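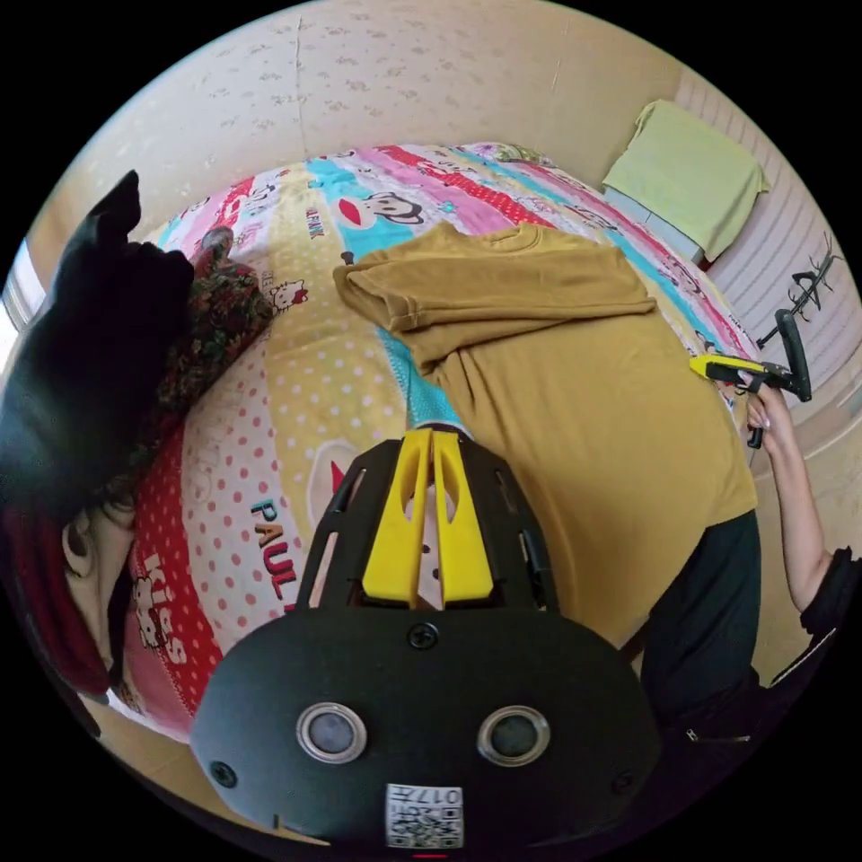
Rhys Baxter told me to throw out half of our runs and start again, and I am not sure he is right, so I am asking here as well.

Background. I help with an after-school robotics club. Our project this term is teaching an arm to fold a T-shirt in half, sleeves in, then in half again. The arm itself stays at the school. The members do the recording at home with the hand-held grippers, one in each hand, and bring the files back. We use Lockyer to line up the left and right recordings and Prerkico for the training.

We have 594 runs so far. When we train on all of them, the arm manages the first sleeve and then stops with the fingers just short of the hem. Sometimes it closes on nothing and carries on as if it had hold of the shirt. On plain bedding it does a bit better than on patterned bedding, but the shirt is the same.

Rhys thinks the trouble is that everyone folds in a different order. Some start with the collar end, some with the left sleeve, and one member does the hem first. He wants to keep only the runs that start with the left sleeve, which would leave us with very little. Is the order really such a big thing, or should we be looking at the gripping first? The club show is in two weeks.

Fletcher Halliday
Posted June 11, 2021

Hanne Eskildsen

Rhys has a point, but I would not delete anything yet. You have two separate faults and the order of folding only explains one of them.

Closing on nothing is nearly always timing. Check that the finger opening recorded in the file matches what the fingers are doing in the video. We had the same fault with our group in April and the opening values were running late by a few video frames. By eye you would never notice it at normal speed. Step through one run slowly and find the moment the fingers meet the cloth, then look at the number for that moment. If it is still going down after the fingers have clearly shut, you have found it. Lockyer has an offset setting for each hand and the two hands may need different values.

Do that on five or six runs from different members, not all from the same one. If the lag is the same everywhere you can fix the whole set in one go.

After that, the order. Mixed orders are fine if you have a lot of each. With 594 you do not. I would sort the runs into folders by which part gets picked up first and see what you have got. Train on the biggest folder alone and compare. Keep the others, you may want them next term.

Stopping short of the hem could be either fault. I would expect it to get better once the timing is right. Also look at how people approach the cloth. If they hover and then dip quickly, the arm learns the hovering very well and the dip badly. Ask them to go in slowly and at one steady speed, and to press the tips lightly into the bedding before closing. A mattress gives a little and a school table does not, so if your arm works on a table, put a folded blanket under the shirt.

Leave the patterned bedding in. The arm has to learn that the shirt is what matters. Just make sure the shirts are not all one colour.

Wiremu Brunton

more data. we had 1520 before ours did anything useful and that was towels

Alby Gilchrist

Agree with Hanne on timing, would add one thing. Clean the two sensor windows on the front of each gripper before every session. Ours had thumb marks all over them.

On the order question, we wrote ours on a card and every member had to follow it:

Shirt flat, collar away from you.
Left sleeve in.
Right sleeve in.
Hem up to collar.
Let go with both hands, lift clear, stop recording.

The last line matters more than it looks. Several of ours stopped recording while still holding the cloth, and the arm would never let go at the end. I cut those runs out completely.

With two weeks left I would get each member to record 30 new ones to the card and train on those first. It takes an evening once they have the knack. I don't think Wiremu's figure applies if the runs are tidy. We got to the second sleeve with far fewer, though the final fold was still poor on anything with long sleeves and we dropped those from our show.

Fletcher Halliday

Stepped through six runs. The left hand is fine on all of them and the right hand lags on all of them by 70 milliseconds. Have put the offset in and am training again overnight. Rhys is sorting the folders. Will put the card idea to the members at the next meeting.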